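Subject: Re: Fekness two-arm recording kit, first impressions
Date: 27th March
To: Benchtop Automation list

Hi all,

I promised a report once our Fekness trial was set up, and I'm a little giddy about it, so forgive the length! We've been running the kit on our own two-arm bench with a very ordinary job: pens and highlighters that belong in a blue plastic pencil case. It sounds like nothing. Try it with parallel grippers sometime.

For anyone new to the thread, Fekness doesn't sell arms. You get the recording software, a calibration board, the mounting hardware for the extra cameras, and an online service that trains on whatever you upload. You bring the robot. I'd been putting off a trial since December, when the installer refused to see our second arm at all. The new one found everything on the first go.

What won me over is how it treats the wrist views. You can pull one up full size while you line up a grasp, and you get both fingers plus whatever is lying next to them. With a black marker and a couple of highlighters side by side on the table, that close-up tells you far more about your approach angle than the wide view does.
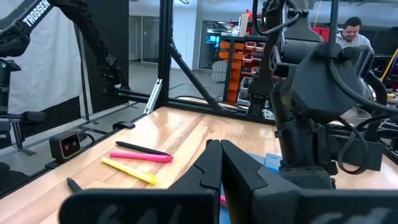 RECORDING

Each attempt is one episode. You tap a pedal to start, tap again to save, and a long press throws it away. I love the long press. Nedent, our old recorder, made you stop and dig through a folder afterward, and I know I left bad takes in there out of pure laziness.

The side view has earned its keep too. I nearly left that camera in the box! It's the one I use to lay things out between episodes, with the case toward the back and the pens fanned out in front at different angles. You can overlay the starting layout from an earlier episode and see right away if you've been putting the yellow highlighter in the same spot every time (I had).

Fast moves do smear at the default exposure setting. There's a slider for it under camera settings, two menus deeper than it should be. 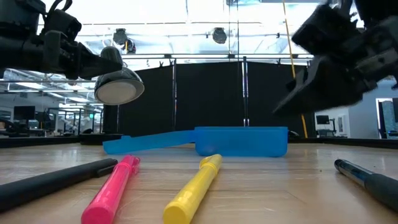 Grakura wrote:
> We looked at Fekness for our own bench and got cold feet over the
> upload. If the training only happens on their side, what do you have
> left when the subscription ends? Also curious if the arms have to sit
> facing each other. Ours are side by side, and the Dvorak mounts we
> bought are not coming off again.

Good points, both of them. The raw episodes stay on your own drive and open fine without the service. The trained model is a download, and it keeps running after you stop paying, but you can't retrain it. That would bother me more if we changed tasks every week.

As for side by side, the layout file has an entry for it. I haven't tried it. Ours face each other across the table and that's the default, so if you do a trial, please write in and tell us!

COST AND LIMITS

The trial covers 1,000 episodes or 60 days, whichever runs out first. After that it's a monthly fee per bench. Support answered my one ticket in 10 minutes, which spoiled me completely.

Grumbles: the episode browser crawls over wifi, and the notes field won't take line breaks. I'd also like to tag episodes by end state, so I could pull up every one with the lid side empty and the pens lying in the other half. Right now I scrub through the top view for that.
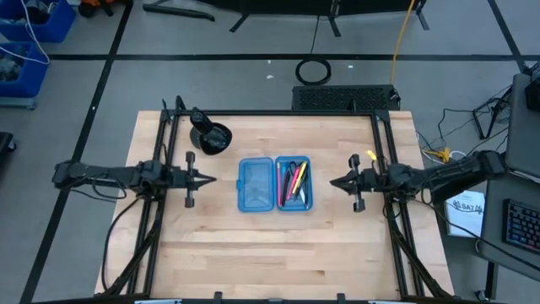 Can you use it with only one arm?
The software runs fine with one. You pick single-arm in the layout file and the second set of controls disappears from the screen, but the price is the same.

I'm going to try caps next, pulling them off and pushing them back on, and I'll post the layout file to the list archive so anyone with a similar bench can borrow it. If somebody has a good way to keep round pens from rolling during setup, I'm all ears.

Cheers from the pencil case bench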